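Solwood Bath & Body – newsletter
Apr 2, 2021

New on the shelf: the oat and calendula hand balm

The hand balm is back in stock from this week, in the small tin and the larger refill pouch. The recipe has changed a little from the one we sold last October, so please read on before you order if you have bought it before. 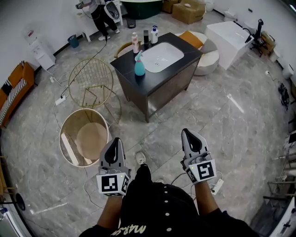
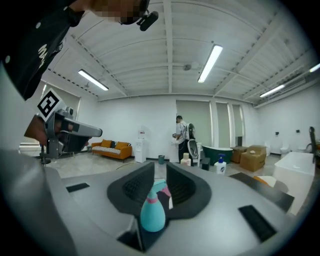

Reading time: 2 minutes

The old balm was made with beeswax, sweet almond oil and cocoa butter. Several customers told us it was too firm in cold weather and took a good deal of rubbing before it would melt. We have cut back the beeswax and swapped part of the cocoa butter for mango butter, which is softer at room temperature. The balm now picks up on a fingertip straight from the tin. It will be softer still in summer, so keep it out of the sun and off the windowsill.

The calendula petals are steeped in sunflower oil for 31 days, then strained through cloth. This gives the balm its pale yellow colour – there is no dye in it. The oat part comes from oat oil, pressed by Bodier, and the olive oil is from Mahasneh, as it is in our bar soaps. There is no added scent. You may notice a faint smell of warm cereal when you first open the tin, which fades once the balm is on the skin.

To use it, take an amount the size of a pea and warm it between your palms. Work it over the backs of the hands and round the nails. It suits dry knuckles and elbows, and a few customers use it on their heels at night under cotton socks. It contains no water, so it goes further than a cream and feels greasy if you put on too much. Give it two or three minutes before you pick up a book or your phone.

Please note that the balm still contains sweet almond oil and is not suitable for anyone with a nut allergy. The beeswax means it is not vegan either. We are testing a version made with candelilla wax, but the first batches came out grainy and we are not ready to sell it.

The tins are made by Skandik and have a screw lid in place of the old push-on one. Refill pouches hold enough for three tins. Stand the pouch in a bowl of hot water until the balm runs, pour it into a clean, dry tin and leave it to set with the lid off. Empty tins can go in with your metal recycling.

Orders are limited to two pouches per customer until the next batch is ready.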